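Who Gets the Storefront

Every spring the downtown association in my town sends around a letter asking the rest of us to be excited about something. Last year it was hanging baskets. This year it is a business incubator called Prekex, which will take over the old shoe store on the square and fill it with new shops, each one paying next to nothing for its first two years. After that they are supposed to move out and rent an ordinary storefront at an ordinary price.

I have kept a store on that square long enough to be wary of letters. I read this one twice, and then I went to the public meeting, and then I asked for the budget. I am still not excited.

The budget first. Prekex will get $156,000 from the city over its first term, most of it for work on the building. The building belongs to Forport, a property company that owns a good part of the north side of the square and has let the shoe store sit dark since the shoe store left. So the city will pay for new wiring, a new front window and a ramp in a building it does not own. Forport will collect a reduced rent while the program runs and will have a much nicer building when it stops. I don't blame Forport for taking that deal. I would take it too. I do wonder why the letter spent a paragraph thanking the company for its generosity.

At the meeting I asked what happens if the program closes early. Sheena Galbraith, who wrote the proposal, told me there was strong interest and she did not expect that. I asked again, a little less politely, and was told the lease was still being worked on. That was in April. As of 6 August 2026 the lease has not been posted anywhere I can find it, and the work on the window has started.

Then there are the shops. The plan calls for 20 small businesses to pass through over the life of the program, four or five at a time. The floor of the shoe store is 1,153 square feet. Take away the restroom, the back hall and the counter where someone has to stand, and divide what is left by five. You get something a little bigger than a booth at the county fair. You can sell earrings out of that. You can sell candles. I am not sure you can learn much about running a store in it, when you don't choose the hours, don't pay the heating bill and don't have to unlock the door.

I have heard the answer to this, which is that people have to start somewhere. Fine. Most of the people I know on the square started somewhere worse. Pejman Taheri fixed watches at a folding table in the back of a pharmacy. The Kordestani bakery sold bread out of a garage for three years before it had a sign. The woman who had my space before me sold fabric off her porch. None of them had a program, and I am not going to claim that made them better people. A good many others started the same way and went broke, and we don't tell stories about those. But the ones who lasted had already found out whether anybody would buy what they made at a price that covered the rent. Prekex takes the rent out of the problem and then, two years later, puts it back in all at once.

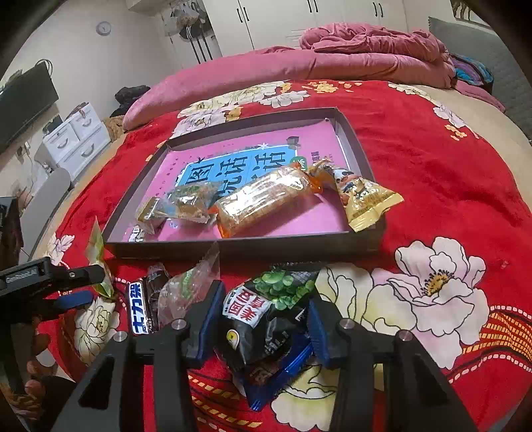
What does a new shop need most in its first year? Customers who come back at full price, and a rent it could still pay in a bad month.

Everything in the proposal points at the rent and very little of it points at the customers. There is a line for a grand opening, a line for a website, and a line for something called storefront activation, which as far as I can tell means balloons. I looked for any sign that somebody had counted how many people walk past the shoe store on an average afternoon. I didn't find it. I can see the door from my register, and the number is not large. People park behind the bank, go to the bank, and drive away. The lunch crowd stays on the south side, where the food is.

Aarne Lehtinen, who had the hardware store until he sold it, told me I was being sour. His argument is that a dark window hurts everybody and a lit one helps everybody, even if the shop behind it is mostly for show. I take that seriously, having looked at that dark window every working day for a long time. A lit window does help. But you could light it for the price of a lamp and a timer, and ask the high school to put something in it. If the goal is to make the square look busy, we should say so and spend accordingly. If the goal is new businesses that last, we should be told how many have lasted in the other places that tried this.

The proposal names one such place, Skandovach, described as a model for what we are doing. I called over there. The man I spoke to was friendly and said it had been a wonderful experience for the community. When I asked how many of their shops had gone on to sign a regular lease, he said they measured success in a lot of ways. I have been in retail too long to be comforted by that. When a salesman tells me his product succeeds in a lot of ways, I ask to see the return policy.

There is a fairness question too, and I'll admit I have a stake in it. Kianoush Mazandarani opened his frame shop a year and a half ago, on the same block, at market rent, with his own savings. He is now going to have neighbors who may sell prints and small gifts, as he does, and pay a fraction of what he pays. He raised this at the meeting and was invited to apply as a mentor. Mentors are not paid. He was nicer about it than I would have been.

I don't think anyone involved is crooked. I think they are tired of the dark window, as we all are, and somebody offered them a plan with a nice drawing on the front. The drawing has trees in it that are not on our square. Simin Nikzad, the only council member who voted no, pointed out the trees and got a laugh. She also pointed out that the money would cover small repair grants for most of the shops already open, and that didn't get any reaction that I could hear.

Her idea was dull and I liked it. Half the roofs on the square leak. My own back step has been a hazard since before I got there, and the insurance company writes to me about it more often than my sister does. A few thousand dollars apiece, matched by the owner, with receipts required, would keep open doors open. It would not make much of a ribbon cutting.

Since the vote has been taken, I would settle for three things. Post the lease, all of it, before another dollar goes into the building. Write in a clause that Forport pays back a share of the work if it ends the arrangement early or sells. And put out a plain report every September saying which shops came in, which left, where they went, and whether they are paying rent to anybody. One page would do. Leave off the photographs of the mayor.

I'll shop there, for what it's worth. I bought a hanging basket last year too - it was dead by July - and I'll probably buy a candle. I would still like to read the lease, and I have put in a second written request for it at city hall. The clerk stamped my copy and said it would go in the file with the first one.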